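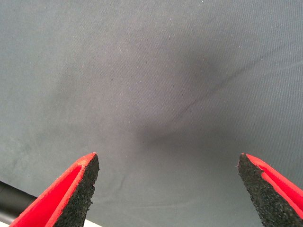

Gray cloth with a fine weave.

I have been fixing and building small electronic things on my kitchen table for longer than I care to admit, and if there is one habit I would gladly talk every beginner into, it's drawing the circuit by hand before touching a breadboard. I mean with a pencil, on the back of an envelope if that's all you have (it usually is, in my house).

Last December I put together a little battery charger indicator from a Kalon kit. It had seven resistors, a couple of transistors and a comparator, nothing scary, and the instructions told you exactly which hole each leg went into. I followed them faithfully, the light came on, and I was as pleased as could be! Then a friend from our Wednesday group asked me what the third transistor would have been for, the one marked on the board but left out, and I hadn't the faintest idea. I had built the thing and learned next to nothing from it.

So I took it apart and drew it. It took me nearly 3 hours, with 2 cups of tea and a lot of erasing, and somewhere in the middle of all that I finally saw how the feedback worked.

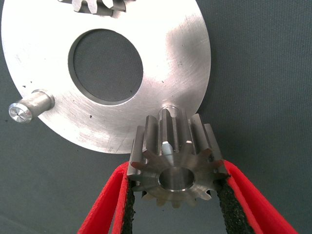
Now, I know the simulators are wonderful. I use Cedia myself when I want to check a filter, and I wouldn't want to give it up. But a simulator is very forgiving company. It lets you swap values until the curve looks nice, and you can go a whole evening that way without once asking where the current is going. A pencil is slow, and while you're being slow you start to wonder about things.

My advice, for what it's worth, is to redraw your next 4 projects before you plug anything in, and to write the voltage you expect beside every junction. Then get out the meter and see how far off you were. I'm still wrong fairly often, and I still enjoy finding out where.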